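Visita a Larkden: apuntes para el presupuesto de la célula de cocina

Salimos de Hinojosa a las siete de la mañana y llegamos a la nave de Larkden con tiempo para un café. La visita estaba pedida desde enero. Íbamos tres: la responsable de compras, el jefe de cocina central y yo, que llevo la parte técnica. Queríamos volver con una idea de cuánto cuesta poner un brazo en la zona de utensilios y limpieza de superficies, y de qué hay que comprar además del brazo.

Nos recibió el equipo comercial en una sala pequeña. La primera media hora fue de diapositivas y no aportó mucho que no estuviera en el folleto. Lo interesante empezó cuando pedimos ver la oferta partida por conceptos. El precio que habíamos manejado hasta entonces, 62.000 euros, era solo el del brazo con su controlador y una pinza básica. Faltaban el pedestal, el vallado o el escáner de seguridad, la instalación eléctrica, la puesta en marcha y la formación. También faltaba el segundo juego de dedos para la pinza, que en una cocina hay que dar por hecho porque uno estará siempre en lavado.

Preguntamos por la garantía. Son 12 meses desde la puesta en marcha, no desde la entrega, y conviene que quede escrito así en el contrato. El mantenimiento se contrata aparte, con una visita al año. Las piezas de desgaste no entran.

Después pasamos al área de ingeniería, que es donde se nos fue casi toda la mañana. En Larkden no montan nada en casa del cliente sin haberlo simulado antes. Preparan un modelo de la cocina con la encimera, los objetos que se van a mover y el brazo en su sitio, y sobre eso comprueban alcances y choques. El estudio se factura, pero se descuenta si hay pedido en los seis meses siguientes.

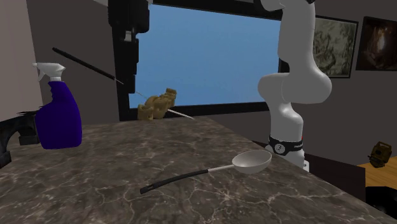 Baltazar Cárdenas

En la escena simulada, el brazo blanco baja por detrás de una encimera de mármol oscuro, con un cucharón tumbado en el centro y un pulverizador a la izquierda. Son dos objetos de los que usamos a diario y nos sirvieron para hablar de pinzas. El jefe de cocina preguntó por el mango del cucharón: los nuestros tienen grosores distintos según el proveedor y no sabíamos si eso obligaba a cambiar de dedos. La respuesta fue que depende de la carrera de la pinza, y que lo más barato suele ser unificar los utensilios antes de hacer el pedido. Lo apuntamos como partida propia, pequeña pero real.

El pulverizador es otro asunto. Cogerlo y dejarlo en otro sitio entra en la oferta normal. Apretar el gatillo ya es una aplicación aparte, con su desarrollo y sus pruebas, y subía bastante el total. Decidimos dejarlo fuera de la primera fase.

Otro punto que salió mirando el modelo fue el sitio. Nosotros habíamos previsto el brazo en la esquina de la encimera, para ahorrar obra. Detrás del mueble tiene mejor alcance, pero hay que dejar paso para mantenimiento y llevar la toma de corriente hasta allí - en nuestra cocina eso significa levantar suelo. Pediremos precio de las dos opciones al electricista de siempre.

Comimos en el polígono y por la tarde nos acercamos a Stasau, que alquila equipos. Su propuesta es un alquiler de ocho meses con opción de compra. La cuota es alta y no incluye el estudio, aunque permite probar sin meter la inversión entera en un solo ejercicio. La compañera de compras lo ve mejor que yo. A mí me preocupa que la pinza de alquiler sea la estándar, porque entonces la prueba no nos dirá gran cosa sobre los utensilios.

Con todo sumado, la compra a Larkden se nos queda en 62.000 euros de equipo más un 66 % de esa cifra en lo demás, antes de impuestos y sin contar la obra del suelo. Es más de lo que pusimos en el borrador. Habrá que repartirlo en dos ejercicios o dejar la célula de Cliltside para más adelante.

Pendiente para la próxima reunión:

Medir los mangos de los utensilios de las dos cocinas.
Pedir a Larkden la oferta firme con el estudio de simulación desglosado.
Confirmar con Stasau si admiten montar una pinza nuestra.
Precio de la toma eléctrica, en esquina y detrás del mueble.
Preguntar al seguro si piden escáner o basta con el vallado.

Los planos de la cocina ya los tienen en Larkden desde la visita. La lista de utensilios se la mando yo en cuanto esté medida.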